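The Apple Test, and Other Ways I Learned to Love an Empty Table

I used to eat dinner standing up. The table in my apartment was there, in theory, under 5 weeks of mail, a bag of birdseed and a lamp I kept meaning to rewire, and it seemed easier to lean against the counter with a bowl than to dig my way down to the wood.

Then I went to Prondville to see Noelia Zabala, who runs a Wednesday evening class on keeping small spaces livable (it's full until May, people love her), and I came home and cleared the thing in one go. Well, one go and a sandwich break!

Noelia teaches in the back of a former shoe store on Gallardo Street. There were 7 of us the night I went, all holding notebooks like we were back in school. She started by asking what was on our tables at home right now, and the answers got pretty wild. Dinesh Sastry had a bicycle wheel on his. Cadi Gittins had 186 seed packets, which she knew because she'd been sorting them on the table since winter and had a spreadsheet going.

"And where do you eat?" Noelia asked her.

"On the couch," Cadi said, and half the room nodded.

The method is simple enough that I was a little annoyed I'd paid for it. Everything comes off. You wipe the surface down, you walk away for an hour, and then you put back only what you'd be happy to look at over breakfast. Noelia calls it the apple test: would you set a piece of fruit down next to it? An apple beside a small canister looks nice. An apple beside a phone bill just looks like it's waiting for someone to deal with it.

She's big on little containers, too. She likes pale ones, plain, small enough that they can't swallow a whole drawer's worth of junk — her rule is that if you can't remember what's in it, it's too big. 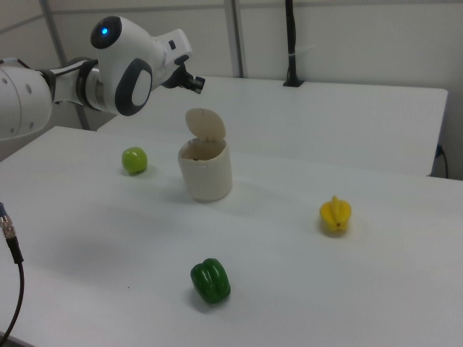
I bought mine secondhand, a stubby cream thing that holds tea bags now, and I'm fonder of it than makes sense. It lives toward the middle of the table with whatever fruit I have going. Green apples are my favorite for this, partly for the color and partly because I don't love them enough to eat them all by Thursday.

The mail has a basket by the door. The birdseed went out to the porch. The lamp is still not rewired, but it's sitting on a shelf in the closet with a new cord next to it, and I've told Dinesh he can come over and show me how once he finds somewhere else to put that wheel.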